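Tableware and Plate Waste in a Shared Student Dining Room
Student Project Report, Department of Household and Food Studies
20 March 2026
Reading time: 4 min

Summary

This report presents the results of a student project on plate waste in the shared dining room of the Lestis residence. The project examined whether the size of the plate offered at the evening meal affects the amount of food left uneaten. Meals were recorded over 12 evenings in November. On evenings when only the smaller plates were set out, the weight of leftover food per diner fell from 58 grams to 28 grams. The number of second helpings rose over the same period.

Background

The Lestis residence provides one cooked meal each evening from Monday to Thursday. Residents serve themselves from a counter and eat at shared tables. Food left on plates is scraped into a single bin, which is emptied after the meal. Before this project the residence kept no record of what was thrown away, although the kitchen had noted that rice, potatoes and cooked vegetables made up most of it.

Earlier coursework in the department dealt with waste in the kitchen itself, such as peelings and unsold portions. The present project is limited to food that has been served and not eaten. Bones, fruit skins and paper napkins were removed before weighing.

Method

The 12 evenings were divided into two equal periods. In the first, diners used the large dinner plates normally kept at the counter. In the second, these were replaced by a smaller plate from the Tustow range, which the residence already owned and used at breakfast. The menu was repeated in the same order so that each dish was served once in each period. Serving spoons were left unchanged.

Leftover food was weighed on a kitchen scale at the end of each meal, and the total was divided by the number of diners. Diners were told that a project on meals was taking place but were not told its subject until the last evening. They were then asked to complete a short written survey. 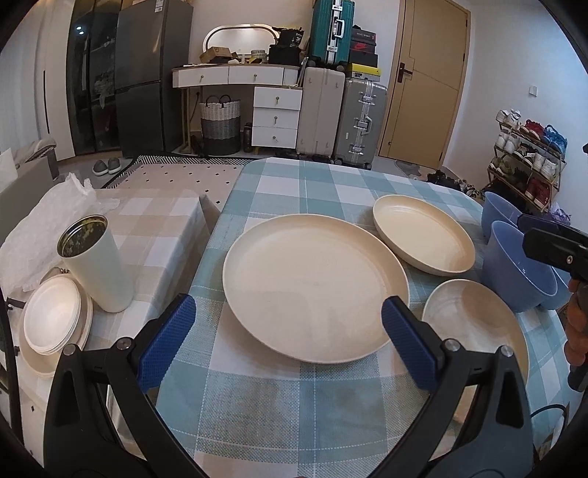 Figure 1. Cream-colored plates of different sizes on a plaid tablecloth.

Second helpings were recorded with a tally sheet at the counter. A return to the counter for bread, water or fruit did not count as a second helping. Soup was excluded from the project, as it is served in bowls and hardly any of it is left over.

Results

The average weight of leftover food was 58 grams per diner in the first period and 28 grams in the second. The decrease was largest on evenings when pasta or rice was served. On the evening of the baked fish there was almost no difference between the two periods, and comments in the survey suggest that many residents simply do not care for that dish.

Second helpings were more common with the smaller plates, as expected. Most of these were small, and little of the food taken on a second visit was thrown away. The line at the counter was longer on 3 evenings, and the kitchen asked that this be taken into account in any lasting change.

Survey responses were generally favorable. Several residents wrote that the smaller plate was awkward for meals with salad, which tended to slide over the rim. Others had not noticed the change at all.

Limitations

The project covered a short period and one residence. The two periods followed one another, and attendance was lower in the second because of examinations. Residents who were present for both periods may also have become used to the menu. The scale was replaced once, after the fourth evening; both scales were checked against the same packet of sugar and gave the same reading.

Recommendations

It is recommended that the residence offer both plate sizes at the counter, with the smaller plates placed first. A separate bowl for salad should be provided. The weighing of leftovers should be repeated for one week in each term, using the recording sheet developed for this project. The sheet has been left with the kitchen.

Reader comments

Did the kitchen cook less in the second period, or was the extra food kept for the next day? The report does not say.

We tried this at the Van den Broek residence and the salad problem was exactly the same. Bowls solved it.

The fish result made me laugh. Please pass it on to whoever plans the menu.

Related items

Cold Storage and Shelf Life in Shared Refrigerators
The Greltomum Survey of Student Breakfast Habits
Washing Up by Hand: Water Use in Two Residence Kitchens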